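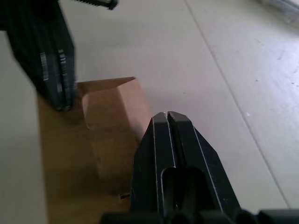

Two-finger parallel gripper, matte black, with a slot in each finger.

DERKECK REPORTS RESULTS OF FLELTIX DRY MOUTH RINSE STUDY, SETS DISTRIBUTION WITH FEVOW

For release in December

Derkeck, a manufacturer of oral care products, today reported results from a study of Fleltix, an alcohol-free rinse for the relief of dry mouth (xerostomia) in adults. The study was carried out at the Dimitrov Dental Clinic and enrolled 134 adults who had reported persistent dry mouth while taking one or more prescription medicines. The company also confirmed that Fevow will distribute the product to dental practices.

Participants were assigned at random to use either Fleltix or a flavored water rinse over a period of four weeks. Both products were supplied in identical bottles, and neither the participants nor the clinic staff who recorded the results knew which rinse had been assigned. Participants rinsed after meals and before going to bed, did not swallow the liquid, and did not eat or drink immediately afterward.

The main measure was the change in self-rated mouth dryness between the first visit and the last, recorded on a standard line scale. Participants in the Fleltix group reported a larger reduction in dryness than those in the comparison group, and the difference was statistically significant. The effect was largest in ratings taken at night and on waking. Ratings taken in the middle of the day also favored Fleltix, but the difference between groups was smaller and did not reach significance.

Secondary measures included difficulty swallowing dry food, difficulty speaking for long periods, and unstimulated saliva flow. Scores for swallowing and speaking improved in both groups, with greater improvement in the Fleltix group. Saliva flow did not change in either group. This was expected, as the rinse coats the tissues of the mouth and is not intended to increase the amount of saliva produced.

Side effects were mild. Those most often recorded were a brief change in taste and a sticky feeling on the lips, and both cleared without treatment. A small number of participants in each group left the study early, mostly for reasons of scheduling. No serious events related to either rinse were recorded.

Limits of the study

The study took place at a single clinic and relied mainly on self-reported ratings. It did not include people with Sjögren's disease or people who had received radiation to the head or neck, and its results should not be applied to those groups. It was too short to show any effect on tooth decay, gum disease or yeast infection, all of which are more common in people with long-term dry mouth. Derkeck makes no claim that Fleltix prevents or treats these conditions.

A full report, including the statistical methods and all secondary measures, has been prepared for submission to a dental journal. A summary is available to licensed dental professionals on request.

About dry mouth

Saliva moistens food, limits the growth of bacteria, and helps return minerals to tooth enamel. Dry mouth is the feeling that there is not enough of it. In some people the flow of saliva is measurably low; in others the flow is normal but the mouth still feels dry. Common signs are thick or stringy saliva, cracked lips, a burning feeling on the tongue, bad breath, and trouble wearing dentures.

Many medicines can cause dry mouth, including some used for allergies, depression, high blood pressure and overactive bladder. Other causes include diabetes, mouth breathing, dehydration and tobacco use. People who think a medicine is the cause should speak with a doctor or pharmacist before changing the dose or stopping it.

General measures include sipping water through the day, chewing sugar-free gum, limiting caffeine and alcohol, and using a humidifier in the bedroom. Brushing with a fluoride toothpaste and regular dental checkups are especially important, as decay can advance quickly when saliva is low. Dry mouth that does not improve, or that occurs with dry eyes, swollen glands or sores that do not heal, should be examined by a doctor or dentist.

Product information

Fleltix is a clear liquid containing glycerin, xylitol and a cellulose-based thickener, with a mild mint flavor. It contains no alcohol, no sodium lauryl sulfate and no artificial color. The pH is close to neutral, so that the rinse does not add to the acid load on tooth enamel.

It is supplied in a 200 mL bottle with a measuring cap. The bottle should be kept at room temperature with the cap closed. Fleltix is intended for adults and should not be used by anyone allergic to any of its ingredients. It does not contain fluoride and does not replace toothpaste or any fluoride product recommended by a dentist. Xylitol is toxic to dogs, and the bottle should be stored where pets cannot reach it.

Distribution

Under the agreement, Fevow will supply Fleltix to the 2,000 dental practices in its ordering network. Practices may order single bottles or cases through their existing accounts. Printed leaflets for patients, covering use of the rinse and general care of a dry mouth, will be included with each case at no added charge.

Sale through pharmacies is planned for a later stage. Derkeck has not set a date. The formula and bottle size will be the same in both channels.

Further work

Derkeck is planning a second, longer study at more than one site. It will compare Fleltix with a saliva substitute gel and will include denture wearers as a separate group. The plan is under ethics review and enrollment has not started.

About Derkeck

Derkeck develops and manufactures rinses, gels and lozenges for the care of the mouth and throat. Its products are sold to dental practices, long-term care homes and hospitals.

Funding statement

The study was funded by Derkeck, which also supplied both rinses. The Dimitrov Dental Clinic received payment for the conduct of the study and holds no financial interest in the product. Fevow had no part in the design of the study or the analysis of the data.

Requests for the study summary, leaflets or product samples should be sent to the Derkeck professional information desk. Media inquiries should be sent to the Derkeck press office.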